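Clallstead panel painting

Clallstead panels are small still-life paintings in oil on oak board, made in and near the market town of Clallstead from the later 1700s onwards. Most show fruit, bread or simple crockery, and few are signed. The largest group, 80 panels in all, hangs in the Batesham Gallery. 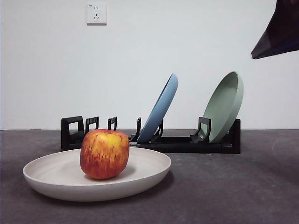

The painters seem to have been sign-writers and coach decorators by trade, glad of indoor work in the colder months. They liked plain subjects and came back to them again and again – a single apple on a shallow off-white plate, streaked red over yellow and throwing a soft grey shadow, is just the sort of thing they would happily paint a dozen times over.
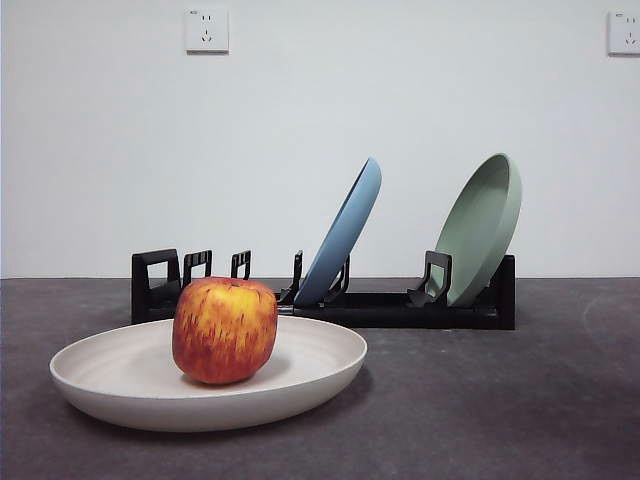
Prices were modest, and a farmer might well take a panel in exchange for a winter's hay. The account book of the dealer Marinescu lists 399 sales, nearly all to local households, with a fond little note here and there about the buyer.

Elli Oksanen, who catalogued the Batesham group, sorts the panels by their grounds. The earlier ones have a warm, pinkish priming, which gives even the pale crockery a gentle glow, while the later ones are cooler and thinner.

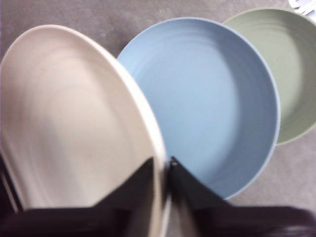
Cream-coloured plate with faint swirl marks.

Backgrounds are nearly always bare. Joscha Teuber has suggested that this saved time, though Oksanen thinks it was simply the local taste – and the two have argued it out, very cheerfully, in print.

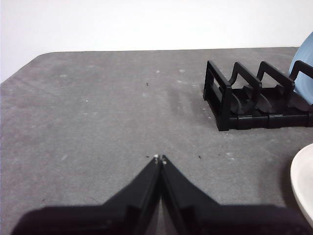
Mottled grey tabletop against a plain white wall.

A smaller collection of 5 panels is kept at Farnberg and may be seen on request.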